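Stop selling me a scalp routine

Oct 17, 2021

Harriet Castellanos

Fourteen steps. That was the card that came in the box, folded into a little concertina, and I read the whole thing standing up in the kitchen with my coat on. Pre-wash oil. Scrub. First shampoo, second shampoo. Something called a rest phase. I have dandruff. I've had it since school, it comes in October when the heating goes on and clears off in spring, and I wanted a bottle of something.

The box was from Grurklow. Before that I'd had the Pavirus starter set, which was smaller but smelt of fence paint. Between the two of them I spent more in a month than I'd normally spend on my hair in a year, haircuts included. My fault, nobody made me. But I am cross about it and I think I'm allowed to be.

My argument, for what it's worth. A flaky scalp is a dull, common, slightly embarassing thing, and there are dull, cheap things in the chemist that help a lot of people with it. Medicated shampoo. Leave it on for as long as the label tells you, rinse it off, do it again later in the week. Most of us never do the leaving on part. I didn't. I'd slap it on and rinse it off in 15 seconds, then complain it was useless.

It was Dr Kovačević at my surgery who asked how long I left it. Nobody selling me anything had asked that. She didn't even look up from the screen. Five minutes, she said, and get it on the skin, you're not washing a jumper. Whole appointment was shorter than the Grurklow rest phase.

Now I know what people will say, because my sister has said it. Some people like a routine. It's relaxing, it's a treat, leave them be. Fine. If you enjoy sixty minutes in the bathroom with a scalp brush then good luck to you, I mean it. What I object to is the treat being sold as treatment. The leaflet slides from one to the other halfway down a paragraph and you don't notice. One line it's about calm and ritual, next line it's about "rebalancing" a skin condition, and there's no word on what to do if it gets worse. Or when to see someone. Or that half the oils in there might not suit a scalp that's already sore. Mine was sore. It got sorer.

And the subscription! Tried to cancel — three screens of are you sure, then a quiz about my hair goals. I haven't got hair goals. I'd like to wear a navy cardigan.

I'd be happy with rules, to be honest, boring ones. Say plainly on the front whether the thing has a medicine in it or not. Put the leave-on time in big letters, bigger than the scent. If it's perfume and a nice jar, say it's perfume and a nice jar, people will still buy it. Mela, where I get my hair cut, sells a plain unscented shampoo from a shelf by the till with a handwritten card that says "gentle, won't fix dandruff". Best label I've seen in years. I bought two.

The other thing is the shame, which the whole business runs on. 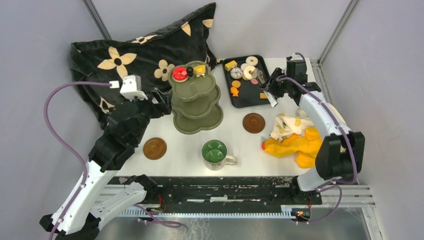

You get told your scalp is dirty, or starved, or out of tune, and of course you reach for the card. A flaky scalp doesn't mean you don't wash. I wish somebody had told me that at 14, when I was scrubbing mine raw before school every morning and making it worse. If yours is bleeding, or weeping, or the hair's coming out in patches, go and see a doctor or ask the pharmacist, they've seen far worse than you. If it's just flakes, get the cheap bottle and read the back of it. I've still got most of the Grurklow box under the sink if anyone wants the scrub.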